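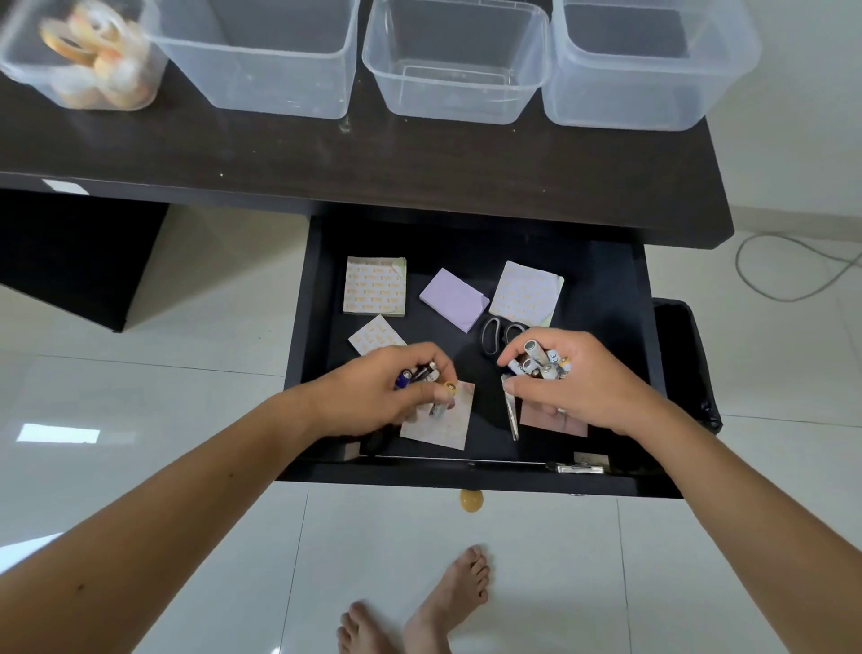

Sorting a desk drawer, the hard way: a visit to Rovolitz

Rovolitz held its open day on 21 August 2026, on the second floor of a building that still has a carpet wholesaler's name over the door. I went for the planning software. I stayed partly for the sausage rolls, which ran out before the perception talk and were missed during it.

The company writes the layer between "tidy that drawer" and the motor commands. Its planner is called Tramico, and the whole afternoon was built on one household job: a drawer with batteries, tape, scissors and sticky notes in it, and clear plastic tubs on the desk above. Everything goes up into a tub with its own kind. My nine-year-old can do this and refuses to. Tramico is willing, at least.

The first room was given over to how the job gets cut into steps. People do it by hand, recorded from head height, and the labelling tool, Akgate, chops each recording into grasps, lifts and releases. There were 1227 recordings in the set on the day. Our guide put one up on the wall and asked us to call out where each grasp began. Fourteen engineers and a man from the council could not agree on a single one. Does picking up a fistful of batteries count as one grasp or several? Akgate says one, with a flag. The man from the council said several, and would not be moved.

The order of the tubs matters more than I'd have guessed. Tramico doesn't get told which tub is for what. It has to work that out from what's already in them, so a tub with tape in it is a strong hint, and an empty one is anybody's. Two empty ones side by side and the planner spends a while, in the guide's words, "having feelings about it". Those feelings are capped at 220 milliseconds, after which it picks the nearer one and gets on with life.

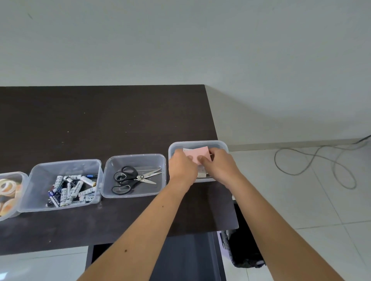
Yaa Darko

By the time the paper goes in, the planner has an easier run of it. Tape, batteries and scissors each have a tub, and whatever's left goes in the last one. The perception people get no such holiday. Clear plastic is a misery for depth sensing, and the fix on show was a model named Asamoah that ignores the walls altogether and estimates the rim, then assumes a box hangs off it. I asked what happens with a tub that has no rim. There was a pause, and someone wrote it down.

We then got the replay viewer, the best thing in the building. You drag a slider through a recording and the planner's guess at the next step changes colour as you go. At the start, with every tub empty, it's a grey mush of options. It firms up only when the hands are on something. Grab two rolls in one hand and a third in the other, and it becomes extremely confident about tape, as would I.

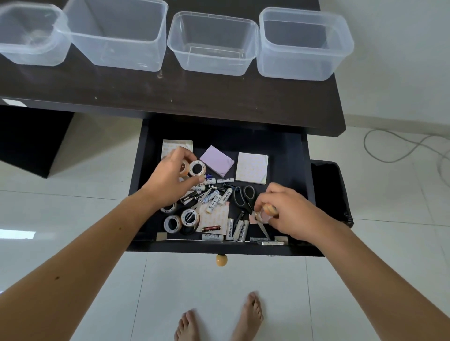 What I'd go back for

The replay viewer, first. It's to be released in June with its file format documented, and I'd happily use it on our own warehouse recordings, where the favourite activity is putting a thing down to pick up a different thing.

I'd also like to see the replanning demo when it's well. On the day it ran 3 times. The first two went through neatly in simulation. In the last one the simulated scissors settled across the simulated batteries and Tramico decided, after due thought, to shut the drawer. The guide called this a valid plan with a poorly specified goal. I have worked with managers like that.

Parking is around the back, off the laneway. Ignore the sign for the carpets.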